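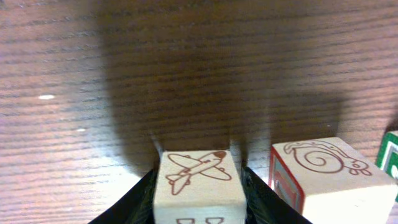
Block table, house rules and gallery
Plullow workshop, page last changed 8 Sep 2021

We have 19 rules for the block table at Plullow. When the table was new we had two, and they were "don't break it" and "tell someone if you break it". The second was the more useful. Everything since has been added after an argument, and you can date the arguments quite well from the wording. Rule 7, for instance, contains the phrase "for the last time".

People who come to use the two arms have asked for something shorter than the full sheet and less frightening than the induction talk. So this page has a few pictures of the work, with the rules that get asked about most. The full sheet hangs by the door and is the one that counts. If this page and the sheet disagree, follow the sheet and tell me, and I shall look surprised.

Holding things

A block is held when the fingers are closed on it and the arm has taken its weight. Until then it is being touched. This sounds like hair-splitting, and it was, for most of one afternoon, but the log has a box for "held" and people were ticking it at very different moments. One of us ticked it on approach, out of optimism.

Closing force is set once at the start of a session and written down. Please don't nudge it up halfway through when a block slips. A slip is a result. It goes in the log as a slip, with the time, and you carry on. If you must change the force, close the session and open a new one, which takes a minute and feels like an hour.

Grip across flat faces where you can. Corner grips are allowed but should be marked as corner grips, and "sort of corner" is no longer an accepted entry (it was accepted 2 times, both mine).

Laying out the table

The layout comes from Dương, our little scheduling program, which prints a sheet saying roughly which part of the table each block should go in. Roughly is intended. The first version of the sheet gave positions to the millimetre, and people came in with rulers, and then with better rulers. A person with a steel rule and a grudge can make a layout last until lunch.

So: follow the sheet for the region, and turn the blocks any way you like. Letters may face up, sideways or into the table. Please don't spell anything. The arms don't read, but visitors do, and there has been correspondence.

Mixed spacing is good. Leave some blocks touching and some standing off by themselves, and put a few further out than feels polite. A table where everything sits neatly in reach will teach you only that neat things in reach can be picked up.

Blocks laid out, with both grippers at the near side:
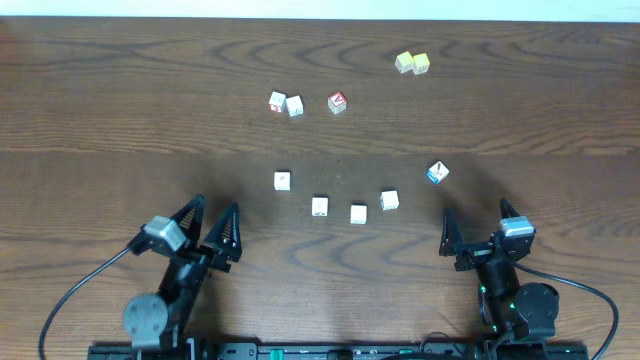
Once the layout is down, hands come off the table and stay off. This is rule 4, and it is the only rule printed in capitals. It covers straightening a block that looks crooked, flicking away fluff and pointing at something with a pencil. If a block has to be moved by a person, press stop first, wait until the arms have finished what they are doing about it, and then move it. Say "hands in" as you go in and "hands out" when you are clear. You will feel silly saying this to an otherwise quiet room. Say it anyway, and say it when you are on your own too, so that the habit is there on the day you aren't.

Cables get a rule to themselves. They should have enough slack for the arm's full swing and lie where no sleeve or coffee can reach them. Look at them before each session, by eye, from both sides. Looking at the tick box for cables does not count as looking at the cables. We had 625 sessions in the log the last time anybody sorted it, and the cable box was ticked in every single one, including the session in which the entry underneath read "cable came out".

Light and shadow

Visitors tend to expect a rule that says the lighting must be perfect. There was one. It lasted until we noticed that everyone was spending the morning on the blinds. The rule now says to write down whether the blinds are open or shut, leave them like that, and put up with glare on the wood and shadows from the arms. If the weather changes in the middle of a session, it changes. Add a note. Do not add a poem, however good the sunset (see the log for September, in which a perfectly sound afternoon's work is followed by four lines on clouds).

Two arms, one table

Most of our longest disagreements are here. The Besby sheet, which we borrowed from our friends across the yard and then scribbled on, says one arm works while the other is parked outside a line. That's clean and safe, and it makes the second arm an expensive ornament. Our own rule lets both arms into the shared part of the table as long as only one is moving, and only at the slow setting. The other may hold still nearby. "Nearby" was left undefined in the first draft as a sign of trust, and has since been defined.

Before either arm goes into the shared part, whoever is at the controls says which one it will be, left or right, meaning left and right as seen from the rail the arms are mounted on. Please don't say "mine" and "yours". Don't say "the good one" either. They are the same model of arm and we would like to keep pretending that they behave alike.

Blocks near the fingers, and the second gripper in from the right: 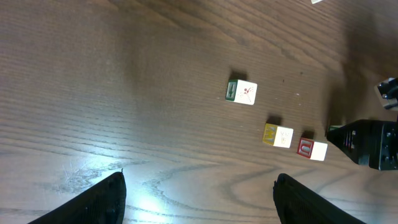
Roel Koster: I still think the Besby line is better and I'd like that on the page somewhere. "Only one is moving" depends on the person at the controls knowing which one is moving, and at the end of a long day I have watched people send the left arm off while staring hard at the right. A line on the table doesn't get tired. If you won't have the line, at least make people change over at the controls more often. And rule 12 has "gripper" spelt with one p.

It is now on the page, and rule 12 has its second p. We have also taken up half of the suggestion about changing over: nobody stays at the controls for more than two layouts in a row, and the person handing over says out loud where each arm is and whether it is holding anything. The line remains under discussion. There is a strip of tape on my desk, unused, that Roel moves slightly closer to the table every time he passes.

Stopping

Anyone in the room may press stop, for any reason, and owes no explanation until the arms are still. After that a short explanation is welcome. "I didn't like it" is a full and proper entry, and several of the best ones we have say exactly that. What we don't want is a sigh from the person whose run it was. The sigh is not banned, as we couldn't agree on the wording, but it is noticed.

After a stop, go back to the start of the layout. Don't pick up from the middle with a block still in the fingers. Open them over the table, low down, put the block back in its region and begin again.

Putting away

Blocks go back in the tin. Wipe the table with a dry cloth. Park both arms, then switch off, in that order. The Brular stand has its own switch round the back, which is easy to forget and hums all night if you do.

Changes to any rule go on the clipboard with your name and the rule number. I read the clipboard at the end of each week. Rule 7 is closed to further comment.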